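How to place a vase and two small things on a long table
Posted by Kelly Amaral, Oct 9, 2023
Filed under: Tables, Fussing

I have been putting flowers on tables for most of my adult life and for most of it they have looked slightly wrong. Wrong in the way a picture hung a finger's width too low is wrong. You walk past, you nudge the vase, you walk past again and nudge it back. Nudging is a hobby, and like most hobbies it eats the evening and leaves you with nothing to show for it.

What cured me was a tape measure. I know how that sounds. A tape measure and flowers belong to different drawers of the house. But a long dark table is an unforgiving thing to put small pale objects on, and an eye that has been looking at it for half an hour can't be trusted with anything.

The arrangement on this page is the plainest one I know: one tall thing, two small things, a triangle. It suits a hall table, a sideboard, a dining table between meals, or the long table in the office where people leave their post.

What you need

A vase with flowers in it. White is easy on a dark top. Mine is a Pendano, bought in a sale and described on its label as "milk", a colour I had previously taken to be white.

Two small ornaments. They should be small enough to sit in your palm and they shouldn't match. A bow, a shell, a tiny pot plant, an artificial succulent of the sort people give you when they have given up on you and real plants. All fine.

A measuring tape, preferably one that will lie flat on the table without a fight. The heavy builder's sort in a metal case snaps back when you least want it to and has, in my house, taken the head off a tulip.

A cloth, and somewhere to put everything that is currently on the table.

Before you start

Clear the lot. I mean all of it, including the bowl with the keys in, the battery that may or may not be dead, and the leaflet about the boiler. You can't place three objects among nineteen. Wipe the top down and let it dry.

Then decide where people will mostly see it from. A table against a wall has one front. A table in the middle of a room has two, plus the ends, and you'll have to choose which lot of people to disappoint. I stand at the near edge and work away from me, with the tall thing towards the far end and the small ones in front of it, one out to each side. From there the whole lot reads as one group, and the near half of the table stays free for plates or elbows.

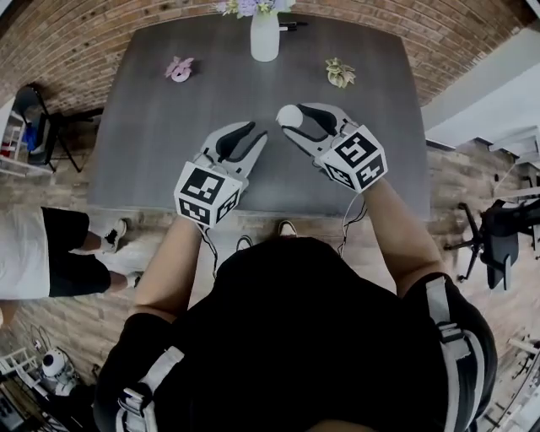
Siyabonga Hlongwane wrote in after the first version of this page to say that the far end is all very well until somebody sits there, and that in his house the vase goes in the dead centre and guests talk round it. He has tried it both ways. He also says a triangle with the point towards you looks like an arrow, and people keep glancing behind them to see what it is pointing at.

Fair on both counts. If all your chairs are in use, move the vase to the middle and scale the rest down. As for the arrow, I keep the point at the far side and the wide part nearer to me, and so far nobody has turned round.

Step 1. Find the middle

Measure across the short side of the table, at the end where the vase is going, and halve it. Put a bit of masking tape there. Measure again further along and put another bit down. If you lay a line between the two and it doesn't run parallel to the long edges, either you have measured badly or the table isn't square. My old one, a Marciniak extending table with a leaf that never went fully home, wasn't square, and I wasted a good deal of November blaming myself.

With an off-square table, trust the edge that faces the room.

Step 2. Put the vase down first

The tall thing goes first and everything else answers to it. Stand it on the centre line, in from the far edge by at least the width of the vase itself. Any closer and it looks as if it's thinking of leaving.

Turn it slowly. Every bunch has a side that was squashed in the bucket, and this goes to the back. If the leaves are hiding the flowers from where you stand, pull a few of the lower ones. A rounded, fairly tight bunch suits a plain vase, and I tend towards lavender and other pale colours with some green in among them, on the grounds that I have never managed to make orange look calm.

Fill it with water where it stands if you can. Carrying a full vase down the length of a table and setting it on a pencil mark is a party trick, and I've stopped attempting it.

Step 3. Measure out to the sides

Hold one end of the tape near the vase and run it out at a slant, towards you and to the left. I put the first small object 50 cm from the vase on a long table. On a short one, try less and see. Mark the spot, then do the same thing to the right at the same angle.

It is a great deal easier with two of you, one at each end of the tape. Choose somebody patient. The person on the far end has the dull job and will begin to offer opinions about the flowers.

Keep the tape low and flat as it crosses the table. Held up in the air it sags, and the sag goes into your measurement. If the vase is in the way of the line you want, measure past it. Don't bend the tape round it and hope.
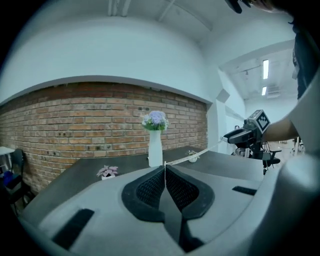 Step 4. Set the small things on their marks

Put each one down and leave it alone for a minute. They'll look too far apart. They always do at this stage, because you are standing over them with your nose practically on the table. Go to the doorway and look from there.

If they still look too far apart from the doorway, bring both in by the same amount. I go 12 cm at a time, which is the length of the comb I used before I could find the tape, and I've seen no reason to change it.

Don't move only one. Moving one is how nudging starts.

Step 5. Sort out which goes where

Two small objects are never equal. One will be brighter or odder, and that one pulls. Mine is pink and would pull from across a car park. The stronger of the two goes on the side further from the window, or further from the lamp if you're doing this at night. The quiet one, which in most houses is the little plant, can cope with the light.

Swap them over once to check. Once is enough. At Pastdale, where I did the tables for a run of lunches, we swapped them so often that the soup came out in the middle of it, and both ornaments spent the meal beside the bread.

Step 6. Check the diagonals

This is the step people skip. Measure from the vase to the left-hand object, then from the vase to the right-hand one. Compare. If they differ by 3 cm or less, stop, have a biscuit, you are done. If it's more, your centre line has drifted, or you have leant on the table.

Check as well that the gap between each small object and its nearest long edge is the same. You may find you can't have the diagonals and the edges both right. Pick the edges. People notice an edge.

Look at it from low down too, with your chin nearly level with the top. From a chair the vase will have something beside it or in front of it that you never saw while standing, and now is the time to find out. A pen lying flat near the vase is close to invisible from above if the table is dark enough, and from a chair it's the first thing you see. Move it or decide you like it.

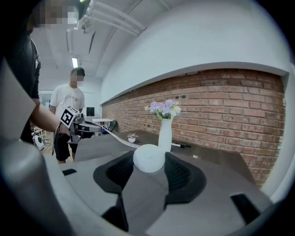

Step 7. Take up your marks

Masking tape comes off, pencil gets rubbed out. If you expect to lay the same table again, write the measurements on a card and keep it in the drawer underneath. Mine has been in there since we moved to Sernuseck and has a ring on it from a mug.

When it still looks wrong

The vase looks stranded. It's too thin for the table. Use a fuller bunch before you go and buy a bigger vase.

The small things look like something somebody dropped. They're too small, or there is too much bare table round them. Bring them in by one comb, or stand each on a coaster.

It all looks like a shop. You have been too careful. Turn the pink one, or whatever your equivalent is, a little off square.

It looked right yesterday. Somebody has dusted. Get the card out.

Pens

Some fifty per cent of the messages I get about this page are about pens. Pens arrive. I clear the table, I measure, I fetch my tea, and there's a pen by the vase. I have tried a pen pot, and what I had then was a fourth object and a pen beside it. If you must have them on the table, lay them near the vase, all pointing the same way.

Cats are covered on a separate page.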